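Marks on a light wood table, and where to keep the bench bin
Surface care and repair > Tables and worktops
7 replies

grainline_tp
Posted in October

I look after a square table in a shared workroom. Light wood, pale beige, fine straight grain. It gets used for sorting and paper work, and small bits of waste are cleared as people go. Over the summer it has picked up a patch of darker marks on the left half of the top. Streaks of greyish brown, with some short diagonal gouges among them. The grain can still be followed across the remainder.

I do not know whether the top is solid or veneered. The supplier was Brosano and the paperwork says only "light wood, sealed". The finish was described as a Meltex hard wax on the invoice, but I have no tin to check against.

Two questions. First, would you treat the patch alone or the whole top? Second, we keep a small lidded bin on the table during sorting. Could that be the cause, and should it move?
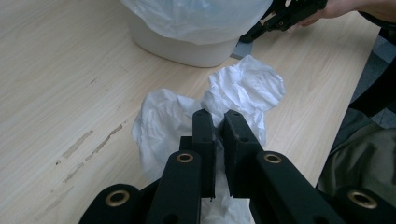

Reply 1

umov_bench
Member, 422 posts

The direction of the marks is the useful part. They run at an angle down towards the lower left, which is consistent with something being dragged. A spill does not usually leave short diagonal gouges.

Test before choosing a method. Run a fingernail across the marks at a right angle. If the nail catches, the surface is broken and polish will not fix it. If it does not catch, you may only have transfer from whatever was dragged, and that often lifts with a white nylon pad and a little white spirit. Try a spot under the edge first.

Do not sand until you know what the top is made of. A thin veneer can be gone in 5 strokes of coarse paper.

Reply 2

mbeki_joinery_fan
Member

Disagree on the white spirit. If it is hard wax, white spirit will soften it and you will end up with a dull halo larger than the scratch. Use the maker's own cleaner or a barely damp cloth with a drop of washing-up liquid. Dry straight away.

I had the same sort of patch on an Mbeki desk. Spot treatment left a shiny island. I ended up doing the whole top.

Reply 3

umov_bench
Member, 422 posts

A halo comes from using too much and leaving it on. I did say a little. I agree that a spot repair may show on a pale top under side light.

Reply 4

grainline_tp

The nail catches on the gouges and slides over the streaks, so I appear to have both. The edge test with washing-up liquid did nothing either way.

On the second question, this is the sort of bin we use.
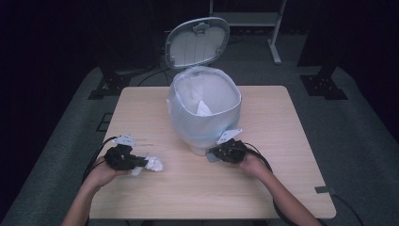

Bench bins are handy for small dry waste, and I would sooner keep ours than have people walk across the room with every scrap. The walk was the reason paper used to pile up at the ends of the table. It is a light plastic bin with a hinged lid that stands upright behind the opening, and the liner is folded over the rim, so crumpled paper can go straight in. It weighs very little. I suspect the drag marks came from something heavier, but grit under the base would presumably do it as well.

Reply 5

drawer_runner
Member

Turn it over and look at the base. Moulded plastic bins often have a ring or a few small feet, and grit sticks to those. Plastic alone is softer than most finishes. Grit is not.

Three things I would do in any case:

Wipe the base each time the liner is changed.
Fit felt pads, or stand the bin on a cork mat slightly larger than its footprint.
Lift it to move it. People push bins with one hand when the other hand is full.

Also check your liner size. A bag that is too big bunches inside and small pieces get caught in the folds instead of dropping. Fold the surplus well down the outside, or buy the next size down.

Reply 6

mbeki_joinery_fan
Member

I would take the bin off the table altogether. Clamp a bag ring to the edge, or put the bin on a stool at table height. Anything that lives on a worktop gets pushed sooner or later, and a mat only moves the problem to the edge of the mat. Felt is worse than nothing once it has collected grit.

Reply 7

grainline_tp

A bag ring would be in the way of knees, and we have no spare stool. The bin stays, on cork.

I looked at the base. There is a raised ring with some grit in it. The spacing does not match the gouges, so I am not treating it as proven – a box or a metal stand could equally be to blame.

Plan for the top is as follows. Clean the whole surface with washing-up liquid and water, leave overnight, then go over the streaks with the nylon pad, dry, along the grain. The gouges get a matching wax filler, levelled with a plastic card. After that, one thin coat of hard wax over the whole top, provided the test patch under the edge takes it. The tin I have been offered gives more than 3 hours between application and buffing, so it will have to be done after the room closes.

If the filler shows too dark I will scrape it out and go a shade lighter.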